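Search this site
Enter keywords
Go

Skostden Lending Room: progress report to the Chauhan Fund
October 10, 2024

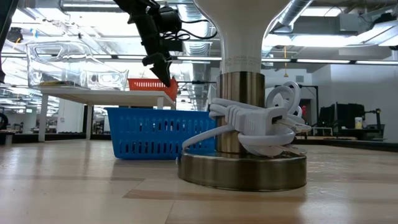 Table lamp, cord bundled round the stem, with the blue basket behind.

1. Where we are

The grant was for setting up a room in Riredthorpe from which people moving into unfurnished flats can borrow household things: lamps, baskets, storage tubs, small tables. Six months in, we have the room, we have the things, and we have a much deeper acquaintance with electrical cord than the application foresaw.

The main room opened to borrowers in the spring. The back room is still where donations go to wait, and some of them have settled in nicely.

2. Lamps

Lamps remain our most offered item and our most argued-over one. We agreed early on that every lamp should go on the shelf with its cord tied up against itself, so that a borrower can carry it home on the bus without being tripped by it. This sounded like the work of an afternoon.

We tried winding cords round the base first, which made the lamps rock. We then tried putting each cord in a labelled bag, which gave us a very good collection of labelled bags and several lamps without cords. Bundling round the stem is the current method. It suits the brass-coloured ones with a heavy round base, where there is a decent length of stem to wrap. It is not elegant. White cord on a brass stem looks rather like a sprained ankle. Borrowers have been polite about it.

Glass tops are the other difficulty. We budgeted for 12 padded boxes and bought 10, the price having risen between the quote and the order. Large glass tops don't fit in them anyway, so those lamps travel wrapped in a towel, and the towel is now a catalogue item with its own loan card.

3. Baskets and clear tubs

Plastic baskets go out and come back with no trouble at all, and we have nothing to report about them except gratitude. The clear tubs are popular too, though they tend to come home with other people's belongings in the bottom. We keep these for a month and then they join the stock.

4. The catalogue

Clisel, the lending software named in our application, is working. It will not accept "lamp, bedside or possibly not" as a category, so a good deal of time has gone into deciding what things are.

5. Money

Of the £1,000 set aside for shelving and packing materials, all but the cost of one shelf unit has been spent. The unit is on order. It was also on order in our last report.

6. Before December

We plan to clear the back room, finish the lamp labels and write a one-page guide to returning things with the cord still attached. We would also like to move the unspent shelf money to towels, and would be glad of a yes or no on that when convenient.

Skostden Lending Room, Riredthorpe | Contact us | © 2024 | Back to top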